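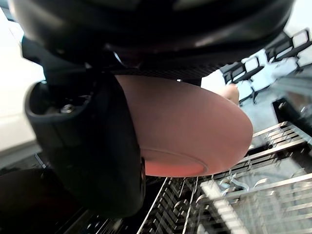 A pink ceramic bowl, tilted.

I own 18 bowls and I use two of them. I know it's 18 because I finally emptied the cupboard last week and lined them all up on the floor, and then sat there next to them feeling a bit silly. Two get used every single day, and the other 16 get moved out of the way so I can reach the two.

So this is my case against saving the good dishes. I've been on the other side of it my whole life, so I know the arguments.

I grew up in a house with a glass-front cabinet. You probably know the kind. Ours had a dinner set in it that my mother had been given when she got married, and in all the years I lived at home I ate off it maybe at holidays, and even then the kids got the everyday plates. When she moved to a smaller apartment the whole set went into boxes. It's still in the boxes. The cabinet went to my cousin, who keeps board games in it, and I have to say it looks better that way.

I swore I wouldn't do that and then of course I did exactly that, just without the cabinet. My version was a set of six from a little shop called Avcı, bought in October when I'd just gotten a raise and felt like a person who should have six matching bowls. I loved them so much I put them on the top shelf. For guests! I don't have guests who need bowls. My friends come over and we eat pizza standing up around the counter.

The person who changed my mind is my old neighbor Yiğit Taşdemir. He had me over for lentil soup once and served it in something so thin and lovely that I held it with both hands like it was a baby bird. I asked if he wasn't worried about it. He said he'd had eight and now he had three, and that he remembered breaking every one of them, because each time there'd been people in the kitchen and somebody was telling a story. Then he filled mine again, right up to the rim. I've thought about that soup an awful lot.

Now, I can hear the practical people. Good dishes cost money and some of them can't be replaced. Fair enough. If your great-grandmother carried a platter across an ocean, put it on the wall and I'll admire it from a distance. And if you've got toddlers, buy the bouncy stuff and don't listen to a word I say. But most of what we're all guarding isn't that. Most of it is a nice thing that we bought because it made us happy, and then we put it somewhere we couldn't see it.

I also don't buy the idea that using something every day makes it less special – I've heard this one from people with very tidy homes. My everyday mug is a chipped gray one from Janis, a café that closed years ago, and I'd be more upset to lose it than anything else in that cupboard. It didn't start out special at all. I drank coffee out of it through a bad winter and a good summer and two different jobs, and now it's mine in a way the top-shelf bowls never were.

(The chip is right where your lip goes, by the way. You learn to turn it.)

What I did with the 18, in case you're wondering: the Avcı ones came down to the lowest shelf, where I grab them half asleep for cereal. A few went to my sister. The rest are in a bag by the door waiting for me to remember to take them to the donation place, and they may be there a while.

I broke one of the good ones on the third day. It slid off the drying rack into the sink and came apart in two big pieces, and I said a word I won't print. Then I made my lunch in one of the other five. It was leftover rice with an egg on it, and I ate it at the table for once, with a real napkin.

My mother called that evening and I told her about it, and I asked about her boxes. She said they're behind the vacuum cleaner and she'd have to move the ironing board to get to them. I'm going over next weekend to move the ironing board.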